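Filed under: Members & Projects | Workshop Interviews

Elin Lloyd has been a member of the Hulach shared workshop for three years, and for most of the past one she has occupied the bay at its north end. Her project, registered with the workshop as Molo, is a two-armed tabletop system intended for household and desk tasks. She spoke with the newsletter on 15 July 2020.

Ms. Lloyd began the build at home in October, on a kitchen counter, and moved it when the second arm was ready to be mounted. "The counter flexed," she said. "Every time one arm stopped, the other one felt it. I needed both of them on a single plate, and the plate on something that would stay still."

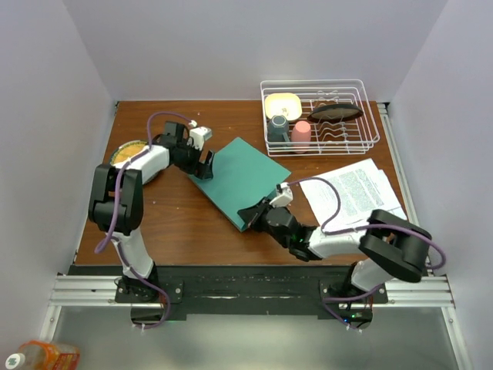
The parts have cost her $2,838 to date, of which $689 went toward motors that were later replaced. She described the first set as adequate for lifting and poor at holding a position. The control software, which she calls Lirkero, was written in the evenings and has been revised 44 times.

Asked which tasks had proved most difficult, Ms. Lloyd named paper without hesitation. "A mug has a handle and it keeps its shape. A sheet of paper bends away from you, and it bends differently the second time. I spent 30 days on paper alone and would not call it finished."

She has since changed the approach angle of the fingers and reduced the closing speed. Clips remain a separate problem, as the spring resists more at the start of the movement than at the end.
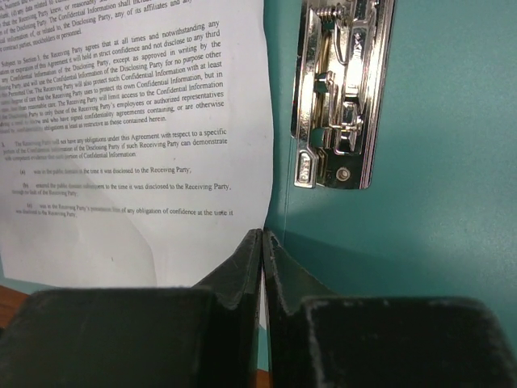 The gripper fingers at the lower corner of a printed sheet, with the metal clip behind.

Ms. Lloyd intends to publish the drawings for the mounting plate through the workshop's Chauke library, where members may copy them at no charge. The software will follow at a later date. "The comments in it are written for me," she said. "Someone else would need better ones."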